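Search this guide Go

Zinbridge Break Room Water Station: Set-Up Guide
August - by Arwel Price

Section 3: First fill and flush

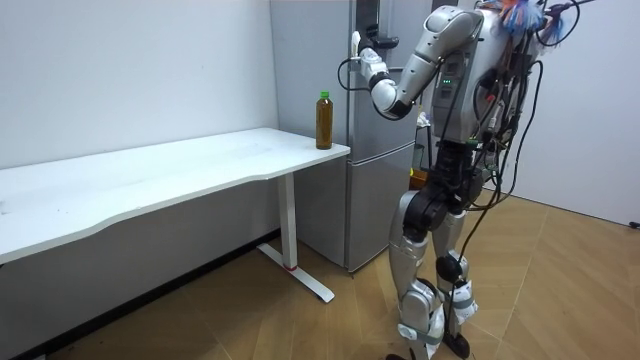
With the filter head mounted and the hose clipped in, you're at my favorite part - getting water through it! Set aside 40 minutes for the whole section. Most of that is waiting, so have a coffee handy.

1. Close the shutoff valve under the sink. The lever should sit straight across the pipe.

2. Take the Nullow cartridge out of its wrapper and pull off both end caps. Keep the caps! They fit the old cartridge when you swap it out later.

3. Push the cartridge up into the head and turn it clockwise until it clicks. If you don't feel a click, back it out and start over.

4. Open the valve a quarter turn and look over each joint. A bead of water at the collar means the washer is pinched.

CAUTION: Hand-tighten only. A wrench will crack the collar, and the spare has to be ordered from Griffiths in Prallcombe.

5. Open the valve all the way and run the tap for 5 minutes. Gray water at the start is just carbon dust from a new cartridge.

6. Shut the tap, let everything sit for half an hour, then run it again until the water is clear.

Note: The first few glasses may look cloudy. Those are tiny air bubbles, and they rise out in a minute or so (fun to watch in a tall glass).

Note: The gauge should read roughly 43 psi with the tap closed. If it's a lot higher, go back to Section 2 and turn down the regulator before you carry on.

When the gauge holds steady, press and hold RESET until the light turns green. Now pour yourself a big cold one - you've earned it!

© Zinbridge | Contact us | Back to top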